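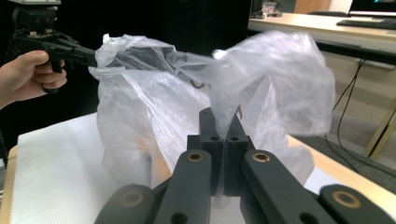 Why would anyone fold a plastic bag, a reader wants to know, when it takes two seconds to shove it in with the others? Fair enough. I shoved for years. I had the bag of bags under the sink, like every other household in the country, and it grew until the cabinet door stopped closing and had to be held shut with a bag.

So this page is for the shovers. It covers opening the things, flattening them, folding them, and knowing when one has earned its retirement.

Getting a crumpled bag open

A thin white bag that has been balled up for a month does not want to be a bag again. It has made other plans. Rubbing the mouth between dry fingers will get you nowhere except annoyed. Dampen your fingertips on a sponge and try once more. If the two sides still cling, forget the mouth and find the handles. Pull them gently in opposite directions and the top usually peels apart by itself.

Do it over a table. Old receipts, onion skins and that one grape live in the bottom corners, and you want them landing somewhere you can see them.

Knots

Somebody in every house ties bags shut as if the contents might escape. Don't pick at the knot with your nails. Twist one of the loose ends tightly until it is stiff and thin, like a piece of string, then push it back through the knot. The whole thing loosens. This works on bread bags, produce bags and the little sack the pharmacy gives you. It doesn't work on anything tied by my brother-in-law, for which you need scissors.

Getting the air out

Thin plastic holds air the way a cat holds a grudge. Lay the bag flat with the bottom toward you, smooth from the bottom up to the handles, and leave the mouth open while you do it. If you start at the top you will chase a bubble around the table until supper.

Pull the side pleats out to where they were when the bag was new. They'll have gone inside out on one side. Reach in and poke them back. You don't need to get every crease out, and you won't, so stop trying once it lies more or less flat.

The fold

1. Fold the bag in half the long way, handles together.
2. Fold it the long way again. A third time if it's a big one. You want a strip a couple of inches wide.
3. Press the strip from bottom to top with the side of your hand.
4. Starting at the bottom, fold the corner over to make a triangle, and keep turning the triangle up the strip, the way people used to fold paper footballs in study hall.
5. Tuck the handles into the last pocket.

The first one takes a while and looks like a samosa that was sat on. By the fifth you'll be doing it during the weather report. If triangles bring out the worst in you, roll the strip around two fingers and put a rubber band on it. It takes up a bit more room and the bag doesn't care.

Where they go

An empty tissue box holds 20 triangles if you don't stuff it, and it already has a slot in the top. I keep mine on the inside shelf next to the dish soap. When the box is full, new bags have to wait for an old one to leave. That rule has done more for my kitchen than the Vidorlow cabinet organizer, a wire contraption with a sloping shelf that tips everything politely onto the floor.

The Mamik bag dispenser, the long cloth sausage with elastic at both ends, is fine if you have a hook and don't mind looking at it. You feed bags in at the top and pull them out at the bottom. What comes out is always three bags, holding hands.

Put a couple of triangles in the car and one in each winter coat. You'll find the coat ones in December and feel very organized for a minute.

Which ones to keep

Hold the bag by its handles and pull the sides apart. Whitish lines across the plastic mean it has been stretched and is thinking about giving up. Those go to the wastebaskets, where the worst thing they'll carry is cotton balls. Any bag with a hole at the bottom corner goes too, however small the hole. It won't be small when there's a jar of pickles over it.

Anything that has held raw meat goes straight in the trash. Don't rinse it and hang it on the faucet. I know your grandmother did. Mine did too, and we ate there anyway.

Don't put the rest in the curbside bin unless your town says so in writing. Plenty of sorting lines hate loose film. The grocery store near us, Tierney, has a barrel by the carts, and I take a load over when the box overflows, carried in, yes, a bag.

Next week: the drawer of takeout lids, and whether any of them has ever fit anything.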